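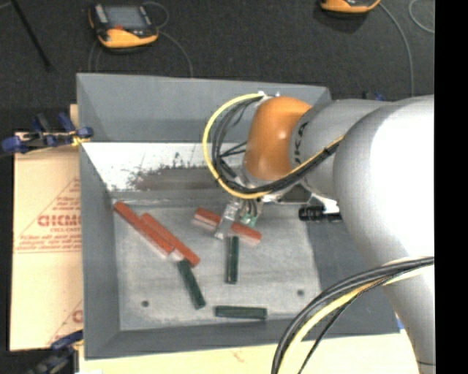

Red and green blocks in the grey sorting bin, Vendon room.

Progress report, Prirkstead play materials store, 08/10/2021

We have now checked and sorted 700 wooden and plastic pieces from the Palumbo donation. Of these, 40 were chipped and have been taken out of the loan stock. Long blocks are kept apart from cubes, and each set gets its own label and packing list.

Since August we have sent out 15 sets to playgroups. Two are still to come back. The Pikach shelving has arrived and will be put up next month. Spending remains within the grant.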